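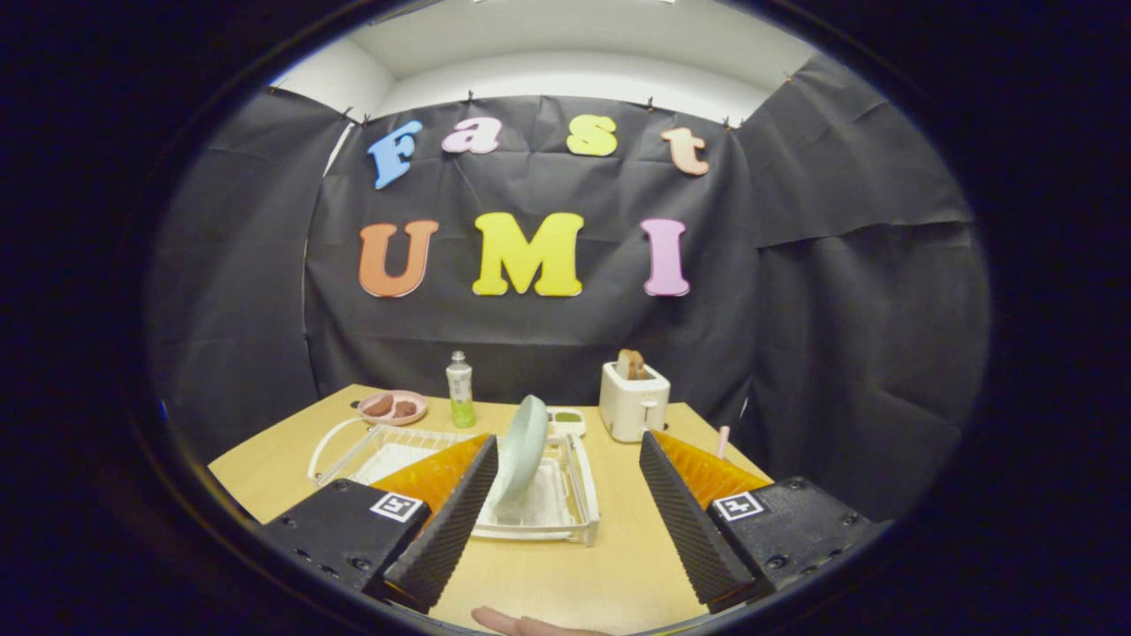
Drirnier Countertop Dish Rack, White

Home > Kitchen > Sink and Drying > Dish Racks

Item 247
In stock, ships in 2 business days

The Drirnier is a white plastic dish rack for small kitchens. It has two main pieces: a shallow rectangular tray and a slatted upper frame that sits over it. Plates stand between the slats, and water runs down into the tray, where it stays until you pour it out. There is no spout, so you don't need to set it right beside the sink. A table, a cart or the top of a low cabinet will do.

We have carried this rack for over 3 years and it is still the one we suggest for one or two people. A family that cooks every night will fill it quickly and should look at the Omenura two-level rack instead.

What you get

Tray
Upper frame
Care card

Cups, plates and other kitchen items are not included.

Using the rack

Put the tray down first, on a flat surface, then set the frame into it and press at each corner until it stops moving. Leave a little room at the end with the curved handle so you can get your fingers around it.

Large plates go toward the middle. Bowls drain best when they lean on each other at a slant. Glasses can go upside down along the side, although narrow stemmed glasses tend to tip and are safer on a towel. Lids and small boards stand between the slats like plates. A heavy cast iron pan should not go in the rack at all — the plastic will bend under it over time, and the pan is better dried by hand.

The handle is for sliding the rack along the table or steadying it while you lift from underneath. Don't carry a loaded rack by the handle alone.

On a wood table

The tray keeps drips off the surface, but a full tray can spill when moved. Empty it after each load of dishes. If the table has an oil finish, put a thin mat under the tray and lift the mat once a day to let the wood dry. Sealed tops only need a wipe. The bottom of the tray is smooth and won't scratch a clean surface, but grit caught under it can.

Cleaning

Wash both pieces by hand in warm water with dish soap. A soft brush gets between the slats. For hard water marks, fill the tray with equal parts white vinegar and water, leave it for an hour and rinse. Don't use scouring powder, which dulls the plastic and makes it hold stains. The rack is not dishwasher safe. We had it listed as top-rack safe until November, and that was our mistake. Several customers told us the frame had warped in the drying cycle, and we replaced theirs. If yours warped for the same reason, write to us with your order number.

White plastic picks up color from tea, tomato and turmeric. Rinse the tray soon after and it usually comes off. Old stains may lighten with baking soda paste but don't always go away.

Spare parts

The tray and the frame are sold separately. Older frames fit the current tray. Racks by Kenelex look much alike but have a different corner, and the parts do not interchange.

Customer notes

"Bought it for a rental with no counter next to the sink. It lives on the table and I empty the tray before bed. Does the job. Took off a star for the care card, which is printed very small." — Levente Orbán

"Good size for two people. My deep soup plates only fit in every other slot. I'd like a cutlery cup that clips on." — Máté Kovács

We don't have a clip-on cup for this model. The Malhotra freestanding cutlery cup fits beside the rack and has drain holes, so set it on a saucer or in the end of the tray.

Returns

Unused racks can be returned in the original box. If a piece arrives cracked, keep the packaging and send us a photo, and we will mail out the replacement piece without asking for the broken one back.

Trade orders

Landlords and furnished apartment companies can order by the case. For orders of 1000 or more, write to the trade desk for a freight quote. Trays and frames are packed nested in separate cartons, so check that you have received both before unpacking.

Page updated 2 January 2024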